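WD 119 Wood Materials and Shop Practice
Cinton Technical Institute, Wood Program
Unit 5: Edge-Glued Panels in Maple

Reading before lab: shop manual, section on panel layout. Bring your Unit 3 moisture sheets.

1. Why panels are glued up

Boards wide enough for a bench top or a work surface are scarce, and the ones that exist tend to cup. A panel made of narrower planks glued edge to edge spreads the movement over several pieces. Width across the panel still changes with the seasons. Gluing does not reduce that figure, and any fastening underneath has to allow for it. Length along the grain can be treated as fixed for shop purposes.

2. Stock selection

Hard maple is the default for this unit. Sort the planks by color first, then by figure. Plain, straight-grained planks plane cleanly in one direction. Figured planks (curl, swirl, areas near a knot or crotch) reverse direction within a few inches and tear out under a dull knife. Place figured stock where it will be seen and where it will not be a clamping edge. Mark the feed direction on every plank in soft pencil.

Stock from the Dreltgate rack is already surfaced on two faces. Stock from the Wiltden rack is rough and needs to be flattened before jointing. Do not mix the two racks in one panel until the moisture readings agree.

3. Jointing and glue

Joint mating edges in pairs, one face in and one face out against the fence, so that a small error in the fence angle cancels. Dry-clamp first. A gap that closes under hand pressure is acceptable. A gap that needs the clamp to close it is a failed joint and goes back to the jointer.

Spread glue on one edge, full coverage, thin. Alternate clamps over and under. Scrape squeeze-out when it is rubbery. Leave the panel in clamps until the next session.

4. Reading a finished panel

Before any finish goes on, glue lines are found by following the grain. Each plank has its own pattern, and the pattern stops at the joint. Streaks of darker wood help. On a flat-laid panel, look at the exposed end grain as well, where ring direction shows how each plank was cut.
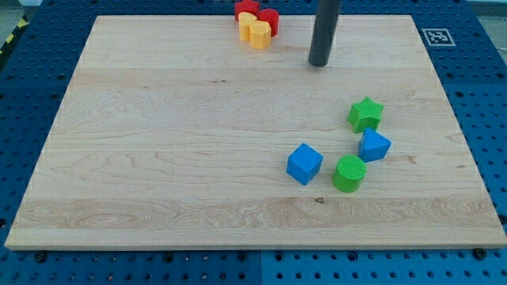 Rusnák, on the draft of this handout: "Students take every dark streak for a joint. Have them find the joint on the end grain first and trace it back across the face." The lab sheet has been changed to follow that order. A streak inside a plank normally wanders with the grain, while a jointed edge runs straight.

Unfinished maple is pale cream to honey. Oil darkens it and increases the contrast between plain and figured planks. Test on an offcut that includes both.

5. Lab record

Sketch the panel at reduced scale. Show joints as solid lines, streaks as dashed lines, figured areas hatched. Give feed direction for each plank and note any tear-out. Enter panel number (the sample for this unit is 2777), moisture at glue-up, and moisture at planing. Sheets are due at the start of Unit 6.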